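The Blue Cloth

I should tell you right off that I am a terrible housekeeper and a pretty good sister, and this story is about both of those things. My brother had gone off to Prarulmont for the ferry job and left me his apartment key, his electric bill, and a note that said "help yourself to whatever's in the fridge." He'd been gone since October. You can imagine the fridge.

So on the morning the new tenant was due (the letter from the Flercombe rental office was taped to the door, dated 4/24/19, in that mean little type they use) I drove over with a roll of bags, a thermos of coffee and a bad attitude. The plan was to be done by noon. I had 6 rooms to get through if you count the closet, and I always count the closet.

I started with the little stuff. Every drawer, every coat pocket, every windowsill. Wrappers! Old bus tickets from the Clemar line! I found a receipt for 746 something-or-others, in a currency I didn't know, and I stood there for a good long while wondering what on earth my brother had bought 746 worth of. Then I dumped it all out on his striped blue cloth so I could see what I was dealing with, and I went at it one piece at a time, the crumpled light-blue face mask and the plastic bags and all the rest.

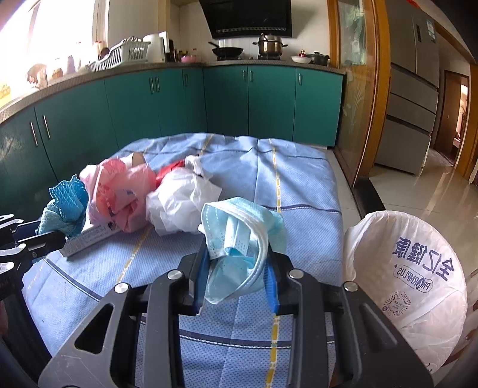 What I Found Under the Greens

The kitchen I'd been putting off. It's the one nice room in the place, with those teal cabinets he was so proud of, and I kind of hated to see it go to a stranger. I put on the radio. I drank the coffee. I wiped the counter, which was already clean, and wiped it again.

Then I opened the vegetable drawer and there were greens in there. Fresh ones, or close to it, with long pale stalks and big dark leaves. I don't know a lot about spinach, but I know it doesn't sit in a drawer from October to April and come out looking like that.

Somebody had been here.

I sat down on the floor and thought about it. The door had been locked. The bed was made, but then my brother always made his bed. And under the greens, folded into a square the size of a cracker, was a second note. It was his handwriting, the same lazy loops. "Onu says hello," it said. "Don't be mad. Look in the closet."

Now, Onu was the name of the boat we had as kids. More than 2000 miles from here, and sunk, as far as I'd ever been told. We'd both cried about it for a week.

I'd love to say I ran straight to the closet. I didn't! I'm a person who finishes what's in her hands, it's the only discipline I've got, so I got up and carried on with the greens, down into the round white bin with the bag in it, the one with the big blue Chinese characters.
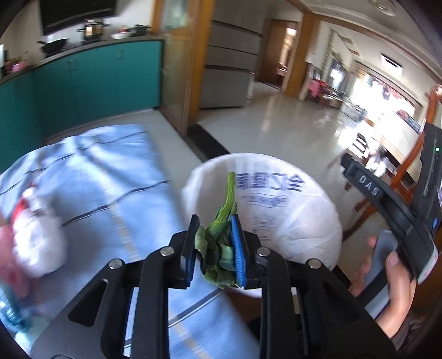

Then I washed my hands, and dried them, and walked down the hall with my heart going like a sewing machine.

The closet had 2 coats in it and a pair of boots I'd never seen before. The boots had sand in them. Behind the boots was a long flat package done up in brown paper, and I knew from the shape what it was before I got the first corner open. Red paint, most of it flaked off. A brass ring at one end. Our tiller.

I was still sitting there with it across my knees when I heard a key in the front door, and my brother's voice, sounding a lot less sorry than it should have, asking whether I'd thrown out his lunch.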